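Bemilstead test kitchen sets aside money for a second robot arm

The people who run the test kitchen at Bemilstead have been talking about a second robot arm for the better part of a year, and this month they finally put it in the budget. The plan, which goes to the owners for a last look in April, covers one more arm with a five-year service agreement, a spare hand, and a good long list of the small things that always seem to get left out of the first estimate.

Milagros Navarro, who looks after the equipment budget, is glad to have it down on paper at last. "Last time we priced the arm and forgot nearly everything that goes around it," she said, laughing. "Cable ties, mats, lids, extra pans – you would not believe how it adds up!"
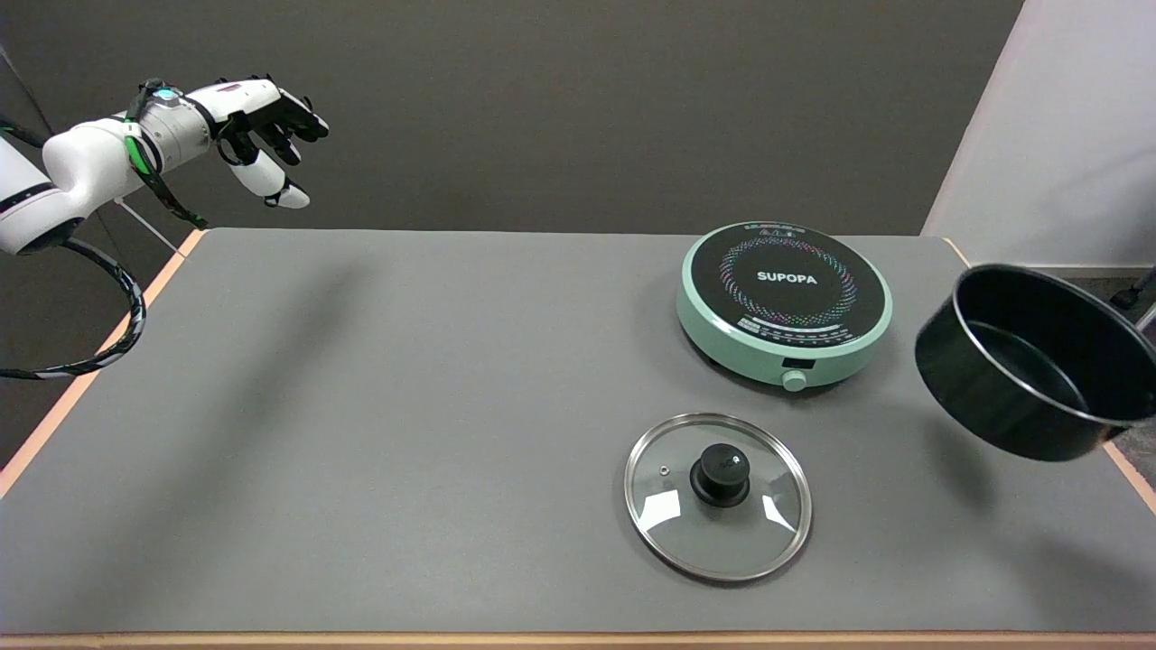 The arm at its table in the Bemilstead test kitchen, with an induction cooktop and a glass pot lid.

So this time there is a separate line for cookware, with 376 dollars in it to start, and another 200 dollars a month for whatever wears out or gets dropped. The team asked for quotes from two suppliers, Tarkix and Zakharchenko, and has spent many a pleasant afternoon comparing them over coffee. Tarkix can deliver in 10 weeks and Zakharchenko in 11, so the choice will most likely come down to training and repairs. 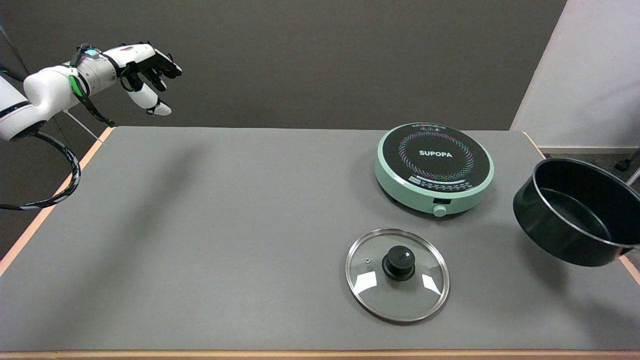

Rungnapa Inthanon, who works with the current arm most mornings, has asked that the new one take the same hand as the old one, so that parts can be swapped between the two tables. She would also like the training days held on site, with everybody welcome to sit in, including the folks from the sister kitchen over in Pavstead who are thinking about an arm of their own.

"Pots and lids are where we spend our time," she said. "I'd like whoever sells us the next one to come and stand here with us for a day or two and see how we work."

Both suppliers have been invited to visit before the April meeting. Navarro expects to place the order soon after that, if the owners agree to the figures.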